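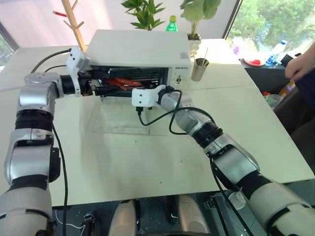 Both arms in at the toaster oven, sausages on the rack. Druveslow, our lab kitchen robot, on a good day.

1/ Thread on how we lost most of a week to a fault that only showed up at lunch.

2/ Symptom: the left gripper goes into the oven, everything stops, and the log says "joint 4 torque limit." Restart, try again, fine. Try again, fine. Invite your boss over to look, torque limit.

3/ First theory was heat. We ran 57 reaches with the oven unplugged. It stopped on four of them. So much for heat, and for my very nice chart about heat.

4/ Second theory was the planner. Markora (our software, my fault) got rewritten twice. It now stops more politely.

5/ It was a cable. At full reach with the wrist turned in, the slack ran out and the arm was pulling against its own wiring. The limit was doing its job — I was the one arguing with it.

6/ I had, I'm sorry to say, already raised that limit once to "get through the demo." It's back where it was, and changing it now takes two people.

7/ Fix: a longer loop and a clip. Total parts cost is less than the sausages. We're at 2,000 reaches since with no stops.

8/ Next up is the right arm, which has the same routing and so far no complaints. I don't trust it at all.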